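Flitex 461 Garment Steamer
Set-up and Operating Guide

Section 4: Filling, heating and steaming

4.1 Before first use

The boiler is tested at the works and may hold a small amount of residual water. Empty it before filling for the first time.

1. Stand the base unit on a level floor, within reach of an earthed socket. Do not use an extension reel.
2. Remove the transit plug (red) from the drain outlet and tip the base unit forward over a sink or bowl.
3. Refit the drain cap and tighten by hand. Do not use pliers.
4. Push the lower pole section into the collar until the button clicks. Fit the upper section in the same way.
5. Connect the steam hose to the outlet on top of the base unit. Turn the locking ring clockwise to the stop.
6. Hang the steam head on its cradle with the plate facing away from the pole.

Note: units supplied with the Inero hose have a grey locking ring and need a half turn. Units supplied with the older Charpentier hose have a black ring and need a full turn. The two hoses are not interchangeable.

4.2 Filling the tank

1. Switch off and unplug the base unit.
2. Lift the tank by its handle and turn it upside down.
3. Unscrew the cap and fill with cold tap water to the MAX line.
4. In hard water districts, use equal parts of tap water and demineralised water. Do not use water from a tumble dryer, scented water or vinegar in the tank.
5. Refit the cap, turn the tank upright and lower it on to the base unit. A short gurgling sound is normal while the boiler feeds.

CAUTION: never fill the boiler directly through the feed valve.

4.3 Heating

1. Plug in the base unit and press the main switch. The amber lamp lights.
2. Wait until the amber lamp goes out and the green lamp lights. The heating period is 180 seconds from cold.
3. Point the steam head away from the body and hold the trigger for a few seconds to clear condensed water from the hose.

If the green lamp does not light, see Section 7, fault code F2.

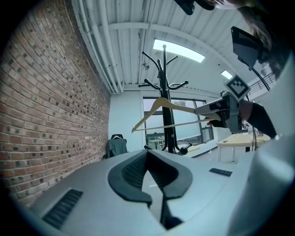
The hose must hang in a single curve below the steam head during heating. A loop lying on the floor collects water, which is then carried to the plate and may spot the fabric. Raise the pole to its upper position if the hose touches the floor.

4.4 Steaming a garment

1. Read the care label. Do not steam items marked with a crossed-out iron until the test in 4.5 has been carried out.
2. Empty the pockets and fasten the top button.
3. Hang the garment so that the hem is free on all sides.
4. Set the dial: 1 for silk and viscose, 2 for wool and blends, 3 for cotton, 4 for linen.
5. Start at the shoulder and move the head downwards in slow, straight strokes. Keep the plate in light contact with cotton and linen. Hold it slightly clear of wool.
6. Pull the hem taut with the free hand, keeping the hand below the level of the head. Wear the glove supplied.
7. Leave the garment hanging until cool before folding or wearing it.

WARNING: steam can scald. Do not steam clothing while it is being worn. Do not point the head at people, animals or electrical fittings.

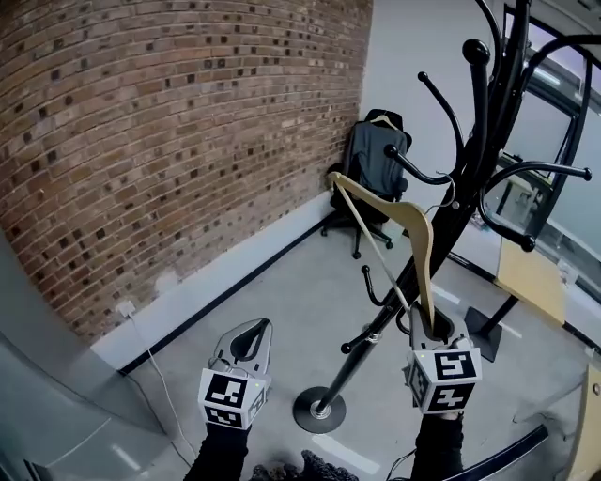
Can a lined jacket be steamed from the outside only?
Steaming from the outside is sufficient for light creases. For deep creases, turn the jacket inside out, steam the lining on setting 1, turn it back and then steam the outer cloth on setting 2.

4.5 Testing delicate fabrics

1. Choose an inside seam or the underside of the hem.
2. Set the dial to 1 and apply steam for 2 seconds from a hand's width away.
3. Allow the area to dry fully.
4. Check for shine, shrinkage or change of colour. If any of these is present, do not continue.

Velvet must be steamed from the reverse side only. Waxed cotton, leather and suede must not be steamed.

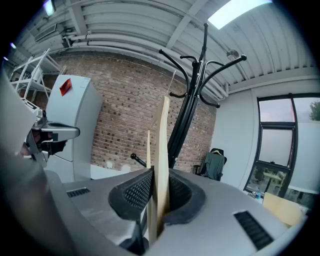 Pleated items need the pleats pinned at the hem before steaming. Use steel pins without plastic heads. Work on one pleat at a time and remove the pins only once the cloth has cooled.

4.6 Switching off

1. Turn the dial to 0 and press the main switch.
2. Hold the trigger until steam stops.
3. Unplug the base unit and leave it to cool for at least an hour.
4. Remove and empty the tank. Drain the boiler if the unit will be out of use for more than a week.

Descaling is described in Section 5. Spare drain caps and hose seals can be ordered from Flatow, quoting the number on the rating plate.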